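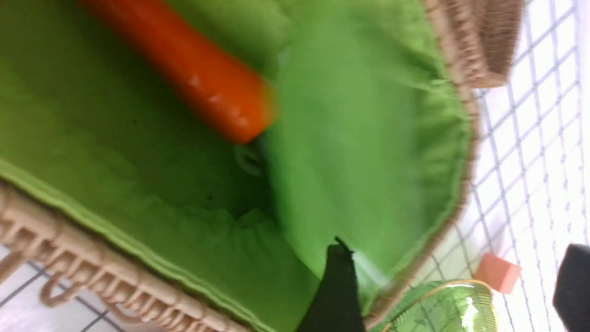
The carrot, in the basket with the green lining.

The household's play food has been reorganized, and the following is a record of how it is now kept. Regular readers will recall that the previous arrangement, a deep plastic tub purchased when we lived in Clernell, was discontinued in November. The tub had no lid. Its contents were distributed through the hallway on most afternoons, and retrieval was a recurring demand on adult time.

The replacement is a lidded woven basket lined in lime green fabric. It was acquired at the Pinden church sale for 14 dollars, after a short negotiation in which I did not distinguish myself. The seller had used it for knitting. It had been offered together with a second, smaller basket, which I declined and have regretted since.

Several requirements were set before the purchase. The container had to be light enough for a child of four to drag across a room. It had to close. It was also to be presentable enough to remain in the living room when guests are expected, a condition my husband considered unnecessary and which I kept.

The lining was the one feature about which I had reservations. The color is strong. In use it has proved to be an advantage, at least for the carrot, which can be found at once by a person who is half asleep. Green vegetables are a different matter and require some feeling about with the hand. Crumbs also collect in the folds, and the lining is now brushed out on the same day as the sofa cushions.

The contents were reviewed before being transferred. Anything cracked was discarded, along with a slice of bread that had been chewed past recognition. Fruit was retained in greater quantity than vegetables, fruit being what is most often served at the pretend restaurant. The restaurant is called Greenwood, after our street, and its menu changes without notice.

Particular consideration was given to the round dark fruit with the green leaves at the stem. In this house it is regarded as a mangosteen. Visitors have entered it as a plum, an eggplant and, on one occasion, an onion. Since it rolls, it is more often on the floor than anywhere else, and a rule has been adopted that round items go in first and long items are laid on top of them.
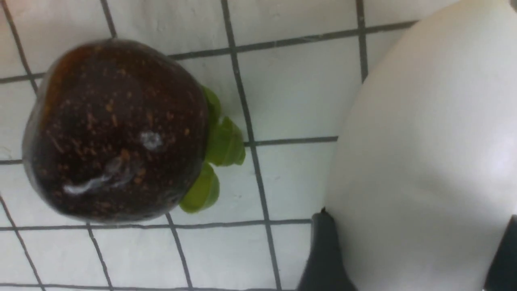

Evie Birkett wrote in response to my earlier post on the tub that she would not sort play food at all. In her experience children do not keep to any order an adult has set, and the only arrangement that lasted in her house was one basket and one song, with everything in before the song ended. She added that a lid is pleasant to look at and will be left open.

I accept the point regarding the lid. The rule on round items has been observed chiefly by me. The song has been tried, using the one from my daughter's preschool, and it was effective for two evenings, after which the singing became the activity and the tidying was suspended.

A further question concerned where the basket should be placed while it is in use. On the floor it is climbed into. On a table it can be reached only by a child standing on a chair, and an adult must then be present. The table was selected for wet days, with the basket set toward the left so that the right side remains available for serving.

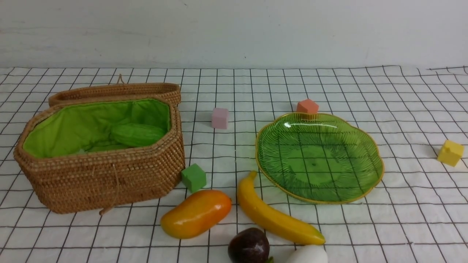
Placement at the left has a second benefit in that the lid can stand open behind the basket without taking up serving space. The long green item, entered on the Greenwood menu as bitter melon and ordered by no customer to date, has generally been the last to leave the basket and the first to be returned to it.

Maintenance has been modest. The outside is dusted with a dry paintbrush, a method recommended by Jaxon Lapointe, and a barely damp cloth is used for anything sticky. I do not soak woven goods of any kind, having lost a bread basket that way. The basket is also kept away from the radiator.

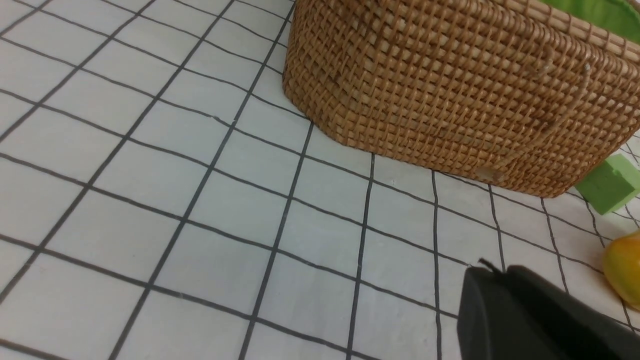
Wear is to be expected in a secondhand article. Loose ends are trimmed with nail scissors and are not pulled, and a worn spot low on the wall is left alone unless it begins to catch on sleeves. Should it do so, a small amount of craft glue will be applied from the outside, to keep it clear of the lining.

The old tub has been reassigned to the garage, where it holds the garden hose. Inquiries about the smaller basket have been made at Pinden without result. I would still take it, for the play teacups, which at present are in my sewing drawer.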